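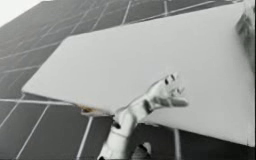 *White panel, plain face, shown over a dark grid. Rendering.*

# Skalstead Display Panel, White

The Skalstead is a blank panel for temporary exhibitions, school shows, open houses and trade tables. It comes with no print, no frame and no pre-drilled holes. You decide what goes on it and how it hangs.

We started making it for small museums that were repainting the same plywood sheets before every show. Most of our orders still come from them, along with print shops and a few theaters that use the panels as backdrops.

## Sizes and price

| | |
|---|---|
| Length | 1,833 mm |
| Width | 1,479 mm |
| Finish | Matte white, both faces |
| Sold in | Packs of 4 |
| Price per pack | $400, freight not included |

There is only one stock size. Clatmont, our cutting shop, can trim panels to order, but a trimmed panel can't be returned. Allow extra time for trimmed orders in July, when the shop closes for part of the month.

## Surface

The finish is matte so that spotlights don't throw a hard glare across mounted work. It takes removable tape, adhesive hook-and-loop strips and most vinyl lettering. Leave vinyl on for a full day before you move the panel.

It also takes water-based wall paint without a primer. Use a short-nap foam roller and two thin coats. Paint both faces if the panel will stand free, or it may bow a little as the first side dries.

Do not use it as a dry-erase board. Marker ink soaks in and stays. We get this question every week.

## Hanging and standing

For wall mounting we suggest the Vestergaard rail, sold separately. The rail screws to the wall and the panel drops onto it from above. Two people can hang a full-size panel in a few minutes. Check the rail with a level before you tighten the last screw.

For standing use, order the Arkside feet. They clamp to the bottom edge and need no tools. One pair carries one panel upright, indoors. If the public will be walking close by, join two panels at an angle with the corner clips - a single panel on feet can tip if someone leans on it.

The panels are for indoor use only. Damp gets in at the edges, and a panel that has swelled won't go flat again.

## Cleaning and storage

Wipe with a soft cloth and plain water. Dish soap is fine for fingerprints. Scouring pads leave shiny patches that show up under side light.

Store panels flat if you have the floor space. If not, stand them on the long edge, as close to upright as you can, with a sheet of paper between faces. Keep them off bare concrete.

Tape residue comes off with a plastic scraper and a little citrus cleaner. Test a corner first on painted panels.

## Ordering

Send your order or a sketch of your layout to Malou Skov in sales. She can work out how many packs, rails and feet you need. Questions about trimming go to Bjartur Lund at the Clatmont shop.

Finish samples are free, one per address. Panels damaged in transit are replaced if you write to us before you put them up, so open the carton when it arrives and keep the packing.

Prices last checked 9th June.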